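How to Put Up Pegboard Hooks So They Stay Put

Most pegboard advice starts with a shopping list and ends with a wall that looks great for a week. I'm doubtful about most of it. I've hung four of these boards now, and the trouble was always the hooks: they lift out with the scissors, they lean, they drop behind the desk. So this page is mostly about hooks.

Before you buy anything

Skip the giant assortment. Mustell sells a 254-piece kit and I bought it once. I used 16 pieces. The rest are in a coffee can and I would be surprised if they ever come out. Start with four plain hooks of one kind and live with them for a month.

Check the fit too. "Universal" on the package means very little. Take one hook home and push it into your own board. If it rattles with nothing hanging on it, return it.

Step 1: Decide what goes up

Lay out the things you reach for every day. Headphones, tape, a tote bag, keys. If you only use it in September, it belongs in a drawer. My neighbor Şengül Yazıcı hangs everything she owns on hers, and it works for her, but I can't find the scissors over there.

Step 2: Start with the top row

Pick one row of holes near the top and stick with it. Count the holes between hooks instead of judging by eye, which always looks fine until you step back. Leave more space than you think you need, especially for anything wide.

Step 3: Seat each hook properly

Tip the hook so the peg at the top of its backing plate goes in first, then swing the plate down against the board. On hooks like my green ones, the plate should end up upright, with the prong straight out and the tip turned up. If the plate stands away from the board, take it out and try again. Don't hit it with anything.

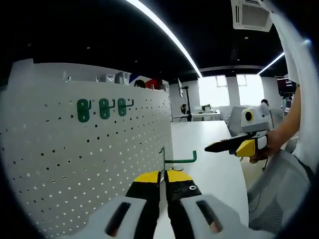
Step 4: Test before you trust it

Hang the heaviest item and lift it off ten times, the careless way you would on a normal morning. A hook that comes away with it needs a clip or a dab of removable putty behind the plate. Clarotach makes clips for this at a price I consider silly. Putty has held mine fine.

I'd also ignore the weight rating on the package. It assumes a still load, and I have never taken a bag off a hook gently.

Step 5: Leave some holes alone

A full board is hard to use. When something new goes up, something old should come down. Check the hooks again after a couple of weeks and push back any that have crept forward.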